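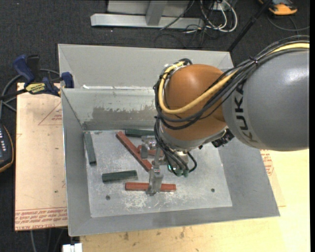
# Do steel bins ruin painted bar stock, or is it just us?

**clurnik_shop**

We get short painted bars in from a supplier in Kornville, some red, some dark green, and they live in open metal bins until assembly wants them. My boss read somewhere that loose storage in a bare bin wrecks the finish and now he wants to spend 4,000 dollars on divided trays from Jenier. I don't buy it. The salesman sent us a brochure with a very shiny bar in a very shiny tray and no numbers at all.

We do see scuffs, mostly on the corners. But I can't tell if that happens in the bin, on the truck, or at the saw before they even get painted properly. Has anyone measured this? Also, is there any point in keeping the two colors apart? Same length on paper, different part number. I'd like to hear from people who don't sell trays.

**torque_and_tea**

Trays are better, everybody uses trays. We switched and the scratches went away. Get the foam kind.

**oldbinhand**

I'd want to know what else changed when the scratches "went away." We had the same miracle at Carvalho, and it took us months to notice the paint shop had gone to a longer cure in the same January we bought the inserts.

Before you spend anything, pull 200 bars straight off the truck and look at them under a decent light, before they touch your bin. Mark every scuff with a grease pencil. Then put them in the bin the way you always do, take them out the way you always do, and look again. Anything without a pencil mark is yours. It's a dull afternoon but it costs nothing except the pencil.

When I did it, most of the damage came in with the delivery. What we added was nearly all from people tipping a full box into the bin from waist height. We stopped that and put a rubber mat in the bottom, and the rest was small enough that the customer never brought it up. Mats do hold grit, so shake them out or you've made sandpaper.

Two things I would not bother with: foam (it tears on cut corners, then you're picking crumbs out of the threads) and lids.

On the colors, yes, split them if the part numbers differ. Mixed bins are fine right up until somebody colorblind works second shift. We had roughly 9 wrong bars in one order that way.

**clurnik_shop**

Thanks, will do the pencil thing. I still doubt the mat does much if we stop tipping, so I might run one bin with it and one without. The boss has agreed to hold off on the order for 2 weeks.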